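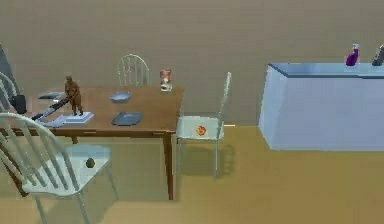
According to Bognár, a home builder should spend the first month without buying a single motor, and should move the robot only inside a simulated room. Many readers will not like this advice. A first robot is exciting, and the parts are often already waiting in a box. In this chapter we follow the advice all the same.

# Chapter 4. A Room Before a Robot

The project of this book is Gikus, a small mobile robot with one arm, which we build in the shared workshop at Kendham. In Chapter 3 we cut the base plate and drilled it. Now we leave the plate on the shelf and work at the computer.

Our practice room has a dining table with chairs, and a pale blue unit standing apart from it. Between them is open floor. When you plan a path for the base, begin with this open floor - the space between chair legs comes later, in Section 4.3.
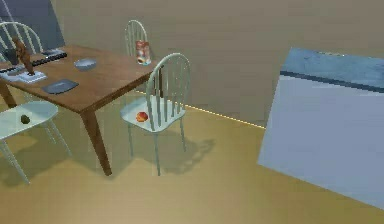
*Page last changed: October*

A chair turned at an angle is harder for the planner than a chair pushed straight to the table. Its legs and its seat do not cover the same area of floor, so you must decide which of them the robot has to avoid. Gikus is 400 mm tall with the arm folded. Measure your own seats before you decide.

At Avham, where the second Gikus was built, the builders made 3000 simulated runs and kept a list of every collision. The list had 159 entries. Most of them came from thin parts of furniture.

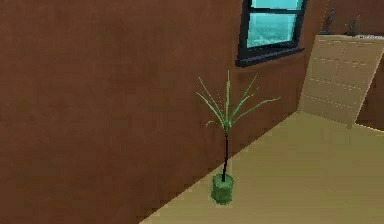
**Figure 4.3.** Potted plant, window and cabinet in the practice room.

Leaves make a special problem. The pot is a simple cylinder, but the crown is much wider than the pot, and a raised arm can reach into it. For Exercise 108 in the workbook, draw one cylinder for the pot and a second, wider one for the leaves, then plan a path past both with the arm raised.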